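Inicio · Sobre mí · Casa · Costura · Archivo · Contacto

Guardar la ropa de invierno (y hacer las paces con el forro polar)

2022-02-25

Ya sé que todavía es febrero y que en abril me voy a arrepentir, pero esta semana me ha entrado la fiebre del orden y he volcado medio armario encima de la cama.
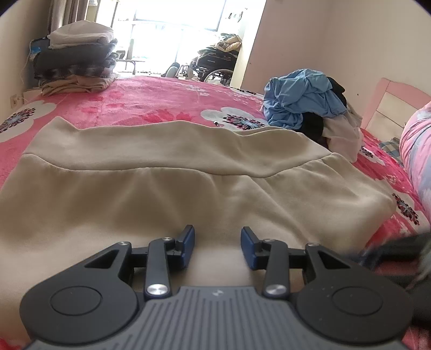
Primero, la cama como mesa de operaciones

Yo doblo siempre en la cama. Lo he intentado en la mesa del comedor y acabo con la espalda fatal y con migas pegadas a los jerséis, así que nada, manta rosa bien estirada y a trabajar. La manta de las flores blancas grandotas tiene ya sus años y no pega con nada que no sea el cabecero rosa, pero a mí me alegra la vida, qué queréis que os diga. Además, sobre ese rosa chillón se ve todo: los hilos sueltos, los pelos, el calcetín que llevaba meses desaparecido.

Mi sistema es poco elegante. Lo doblado va en una torre contra la pared, mantas incluidas, y lo que no sé qué hacer con ello se queda en un montón a la derecha. Una prenda azul clarito encima, algo negro debajo, algo blanco que se escapa por abajo... el montón de las dudas, lo llamo yo. Hay cosas en ese montón que llevan tres inviernos pasando de la cama al armario sin que me las ponga ni una vez.

El beige, ese gran problema

El forro polar es lo peor de doblar que existe. Abulta, se resbala, se hincha otra vez en cuanto quitas la mano. Y la prenda beige que veis extendida es la reina de todas: enorme, blandita, calentísima y con esa banda ancha arriba que hace un lomo en cuanto intentas aplastarla. Si la doblas con la banda por fuera te queda un bulto como un salchichón en lo alto de la pila, y a partir de ahí todo lo que pongas encima se cae.

Después de mucho pelearme, lo que me funciona es esto:

La extiendo entera y la aliso con las palmas desde el centro hacia fuera, sin prisa. Las arrugas suaves me dan igual, las que hay que quitar son las gordas. Luego meto los dos lados hacia dentro, como quien cierra un sobre, y empiezo a enrollar por la parte contraria a la banda. Así la banda queda al final y abraza el rollo. Si tengo a mano una goma ancha, se la pongo, y si no, la encajo entre dos mantas y ya no se mueve.

Antes lo doblaba en cuadrado, como las camisetas, y me ocupaba media balda. ¡Media balda! Enrollado me cabe en el hueco tonto que queda junto a las sábanas.

Bolsas, cajas y otras compras dudosas

El año pasado me dio por las bolsas de vacío. Compré un paquete de Drolta y al principio estaba encantada, todo planito como una lámina, pero a las pocas semanas dos de ellas habían cogido aire y me encontré el armario a presión. Para edredones me siguen pareciendo útiles. Para el polar, no me convencen, porque sale tieso y tarda días en recuperar la gracia.

Ahora uso cajas de tela con tapa, las Trirnov de 32 centímetros de alto, que entran justas debajo de mi cama si las empujo con el pie y un poco de mala leche. Tengo también un baúl Swati de 70 de ancho para las colchas. El edredón enrollado de flores rosas y azules, por ejemplo, no lo guardo todavía ni loca, que por las noches sigue haciendo un frío que pela.

Y una cosa práctica: antes de meter nada en cajas, repaso la cama con la mano. Siempre queda algo metálico suelto, una pinza, un imperdible, un clip, y no quiero encontrármelo enganchado en una manta el próximo invierno (me pasó con una bufanda de punto, un agujero precioso).

Lo que me queda

Me falta decidir el montón de las dudas. La prenda azul la voy a salvar, ya lo sé, siempre la salvo. La negra me la probaré esta noche y si me tira de los hombros va fuera. También quiero lavar las fundas y buscarles sitio a los trapos de cuadros azules, que acaban por toda la casa y ninguno en su cajón.

Si alguien tiene un truco para que las torres de ropa no se inclinen hacia la izquierda, que me lo deje en los comentarios, porque la mía ya la he rehecho dos veces desde el desayuno.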